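Chapter 2
Work Surfaces and Their Care

Learning Goals

After studying this chapter, students will be able to:
explain how the layout of a work surface affects daily cleaning;
tell a cleaning tool from a stored or decorative item and place each correctly;
wipe down a flat surface in an orderly sequence;
record surface care on the form used in their training site.

Key Terms

clear zone, ledge, residue, rinse, wipe path, working edge

Introduction

Most of the work described in this book takes place on a flat surface. Food is portioned on one, laundry is folded on one, papers are signed on one, and parcels are packed on one. The condition of that surface affects every task that follows. A table left with crumbs or a film of soap passes both on to whatever is set down next. For this reason the care of work surfaces is taught before any of the tasks that depend on them.

The Ritwood training program introduced surface care as a separate unit after a review of 1,129 daily room records. In 260 of those records, the surface had been marked as clean while items were still standing on it. Students had wiped the open areas and left the covered areas untouched. The lesson drawn from the review is used throughout this chapter: a surface is cleared first, cleaned second, and set again last.

The word "surface" is used here in a broad sense. It includes tabletops, counters, shelves, and the narrow ledges that run along many walls. Ledges are easily missed. They sit above the level of the hands, they collect dust along their full length, and the dust falls to the table below when the air in the room is disturbed. The rule of working from high to low, given in Chapter 1, applies in full.

Surfaces also differ in how readily they show soil. A plain white top shows dark crumbs at once but may hide a dried film of cleaner. A patterned top can hide both. Where a top carries a grid of lines, the lines may be used to keep the wipe path straight, each pass overlapping the one before it. Students should then look along the surface at a low angle to find any streaks that remain.

Before cleaning begins, the student decides what belongs on the surface and what does not. A sponge is a tool and has a place at the working edge during cleaning only. A sheet of paper must be lifted away before any moisture is used. A vase of artificial flowers mounted on the wall can stay where it is, although its petals and leaves hold dust and should be included in the monthly schedule. 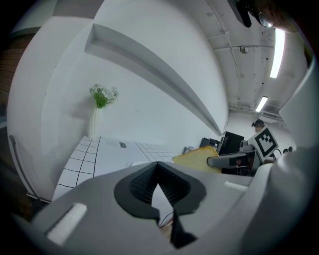

2.1 Clearing the Surface

Clearing means removing every item that is not fixed in place. Items are moved to a clean tray or a second table, never to the floor. Papers and labels are moved first and kept together in their original order. Tools follow, and heavy items are moved last, with both hands.

When clearing is complete, the student checks the corners and the line where the table meets the wall. Loose matter is gathered with a dry cloth and thrown away. It should not be brushed into the gap behind the table.

2.2 Choosing a Sponge or Cloth

A sponge holds more water than a thin cloth and is suited to dried spots and sticky residue. A cloth gives better control over water and is suited to the final pass. The Dhillon method, used in many training sites, assigns one sponge and one cloth to each surface and does not allow either to be shared between rooms.

A sponge is ready for use when it has been rinsed, pressed firmly, and no longer drips. Sponges that are torn or that keep an odor after rinsing are replaced. Supplies are recorded on the surface care form at the end of each session.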